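Parkus puts the bedroom storage bin to the test, and declines to promise a tidy room

Citach, Nov 10, 2018

Parkus, the household goods firm based in Citach, is today adding a fabric storage bin to its bedroom range. The firm would like it understood from the start that a bin doesn't tidy a bedroom. It holds things. Somebody still has to pick them up, and the same somebody will probably have to do it again tomorrow.

The new bin is called the Utitz. It has soft sides, an open top and no lid, and it folds flat when empty. It comes in tan or dark grey and goes on sale through the Parkus website and the firm's shop in Citach. There was a long argument over whether to launch it at all. The market is well supplied with boxes, baskets and tubs, many of them sold with a picture of a spotless white room and a claim that the buyer is a few pounds away from living in it. Parkus has made claims of that sort itself. The 2015 catalogue described a plastic drawer set as "the end of clutter", and customers wrote in, quite rightly, to say that clutter was still going.

So before putting the Utitz on sale, the firm lent it to nine households in and near the town for the whole of July. Each was asked to put it in a bedroom, use it however they pleased and keep a short diary. They were not asked to be tidy, and most were not.

What the diaries say

The results are mixed, and Parkus is publishing them as they came in. Five of the households were still using the bin for its first purpose at the end of the month. Two had moved it to another room, one to hold shoes by the back door and the other for potatoes, for which it is not recommended. The other two had stopped using it and said so in plain terms. "It became one more thing on the floor," one of them wrote. Another diary, from a home that kept the bin, reads for several days running: "Full. Not sure what of."

The firm had expected the bin to be used mainly for clothes. In practice it was soft toys that turned up in the diaries more than anything else, and not only in homes with small children. Soft toys are awkward. They don't stack or fold, they take up far more space than they seem to deserve, and the favourites have to be within reach at bedtime. Several households reported that the bin filled up with the toys that no one wanted while the wanted ones stayed on the bed. Parkus has no answer to this and doubts that anyone else has.

Bedding was the next problem. A duvet pulled straight each morning makes a room look half done before anything else is touched, and a duvet in a heap makes a nonsense of whatever has been put away beside it. Phones, chargers and small items of clothing vanish into it. One diary gives most of a page to a sock. The original leaflet for the Utitz showed it holding a spare duvet. That page has been taken out, as a double duvet fits only if a person kneels on it, and it comes out looking as if a person had.

Then there are cushions. The large quilted sort, the kind that gets used as a backrest one evening and a floor seat the next, will not go into any bin of a sensible size. The trial households propped theirs against walls and put things on them. Parkus used to sell a cushion rack, the Rewi, which was meant to deal with this. It was dropped from the range after poor sales, and two members of the firm's own staff admit to drying towels on theirs. It will not be coming back.

What the bin is good for

With all that said, there are some things the Utitz does well enough to be worth selling. It is light and can be carried full from one room to another. The sides give a little, which matters in a narrow gap between a bed and a wall, where a hard box scrapes the paint and a shin. There is no lid to lose. Several diaries mention that throwing things in from a short distance was the only part of tidying up the children would agree to do.

It also works best when it is given one job. The homes that used it for toys alone, or for washing alone, were by and large the ones still using it at the end. Where it was put down as a place for "bits", it was full within three days and was not emptied again until the diary ended. The leaflet in the box now says this on the first page, in place of the old slogan.

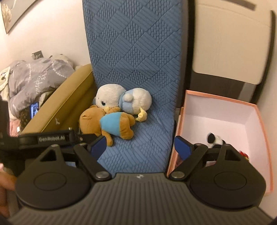 Parkus is aware that bedrooms are small, that a bed is often the biggest flat surface in the home and that things will be put on it. A cushion with a couple of plush toys resting on it and a crumpled duvet near the bin is what a bedroom in use tends to look like, and the firm sees little point in selling to people who live otherwise. The next catalogue will carry fewer white rooms. There was some resistance to this from the sales side, who feel that no one ever bought a bin after looking at a mess, and they may turn out to be right.

No claims are made about sleep, calm, wellbeing or time saved. The firm was offered a survey linking tidy bedrooms to better moods and decided not to buy it, having read the questions.

The limits of the product

The Utitz is not waterproof and should not be used for wet towels or damp swimming things. The fabric can be wiped with a cloth but should not go in a washing machine. One trial household tried it, and the base has not been flat since. It is not a seat or a step. The handles are meant for toys and clothes and are not strong enough for books, a point the first version of the leaflet left out. An empty bin will fall over if a cat wants it to.

Buyers who already own a bin, a basket or a decent cardboard box are advised to try using that first. If it is full of things that haven't been looked at in a year, a second one will only give them company. Parkus would sooner lose a sale than take back another load of returns in January, which is when the drawer sets came home.

Availability and returns

The Utitz can be bought singly or as a pair. The firm suggests starting with one. It may be returned unused within the usual period, and those who took part in the July trial have been allowed to keep theirs, including the one with the potatoes.

A copy of the trial diaries, with addresses removed and spelling left alone, is available on request from the Parkus press desk in Citach. Samples can be lent to newspapers and magazines for review. Reviewers are asked to use them in a real bedroom for at least two weeks before writing anything, and to send them back empty.

About Parkus

Parkus makes and sells storage, bedding and small household goods from its premises in Citach. Its range includes shelf boxes, laundry bags, under-bed drawers and, from today, the Utitz fabric bin.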